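Dec 15, 2022

Kimo hand-held gripper pair, trial set from Nuvska. Second notebook entry on this kit; the first covered unpacking and the mount drawings. Loan runs to the end of April, so there is time to be fussy.

**Set-up**

- Both grippers cabled, left to port A, right to port B. Swapping them over is accepted silently by the software and gives mirrored jaw readings. Label the plugs.
- Firmware as delivered. Did not take the update.
- White covering on the bench, side rails left on.
- Logging on the Amaral box, one file per hand plus a shared clock file.

Zeroing is done by closing the jaws fully, holding the trigger and waiting for the tone. The manual gives this in the wrong order (trigger first), which stores the zero with the jaws open. I lost the first set of runs to it. The files are in the folder marked `bad_zero` - keep them, they are useful for checking whether the correction script copes.

**Single-hand checks**

Jaw opening against feeler blocks. Full stroke is 89 mm on both units, measured at the tips, with callipers. Left unit reads true over the upper part of the stroke and drifts low near closed. Right unit is better near closed and has a small dead patch after a change of direction. Backlash in the linkage, I think, but I have not opened it up and the loan terms say not to.

Trigger feel is heavier on the left. Not a fault as such. It does mean that the left hand tires first, and tired hands make slower closes, which shows in the velocity trace towards the end of a session. For any proper collection I would swap the units between operators or shorten the sessions. Set a limit of 30 minutes per operator for now.

**Two-hand work**

This is what we would be buying the kit for, so most of the day went here. The task is a small cylinder taken between the two grippers near the middle of the bench, then passed from one to the other. The pass needs the jaws of both units very close together, and the bodies of the grippers get in each other's way sooner than the brochure drawings suggest. Bringing them in at a slant helps. Square on, the housings touch before the jaws are properly round the part.

Cable routing matters more than expected. Each cable leaves its gripper and runs back by the wrist, and when the wrists turn inwards the cable gets a say in the matter. A strain relief further up the forearm would cure most of it. Tried a hook-and-loop strap on one sleeve, fine for a short run, slides after that.

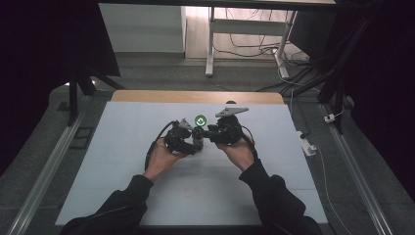
Milagros Sison thinks I am being too kind about the cables. Her view is that a kit sold for two-handed work should come with the strain reliefs in the box, and that if we have to make our own it should go down as a cost against Nuvska, the same as the labelled plugs. She would also like the pass repeated with a softer part before anyone writes the word "acceptable" in the report, as a rigid cylinder forgives a misaligned jaw and foam does not. Fair. Added to the list below.

Results for the pass, rigid cylinder, same operator throughout:

| Condition | Attempts | Dropped |
|---|---|---|
| Square approach | 30 | 17 |
| Slanted approach | 30 | 2 |

A drop counts if the part leaves both jaws before the second gripper has closed. Re-grips are not counted as drops, though they are in the log with their own tag. The order was square first and then slanted, so some of the gain is practice. Should be run again with the order mixed before the figures go anywhere outside this book.

**Data quality**

Clock offset between the two hand files stays steady within a session and jumps when a unit is unplugged and plugged back in. The shared clock file catches this, but the viewer supplied with the kit ignores that file and simply lines up the first samples. Do not trust the viewer for anything to do with timing between hands. Our own script is fine.

There are gaps in the right-hand file whenever the cable is bent hard at the plug. Short ones, filled with repeated values, and not flagged. Easy to find afterwards by looking for runs of identical readings, but the kit should mark them itself. Reported to Nuvska by email with one log attached.

**Compared with the Lurnness pair**

Only from memory and the old notes, so treat with care. The Lurnness units were lighter in the hand and had less backlash. Their jaws were too wide for a close pass like this one and the software was worse in every respect. Spare jaws for the Kimo fit with two screws; for the Lurnness you sent the whole unit back.

**To do**

- Repeat pass with mixed order, then foam part
- Make or buy forearm strain reliefs, keep the receipt
- Ask Nuvska whether the trigger spring can be changed by the user
- Run correction script on `bad_zero`
- Right unit: try a different cable, see if the gaps follow the cable or the gripper
- Second operator, left-handed if possible

Leaning towards yes on the hardware, no on the supplied software - a price without the viewer licence would be worth asking for. Both units back in their case, cables separate, right-hand cable tagged with yellow tape.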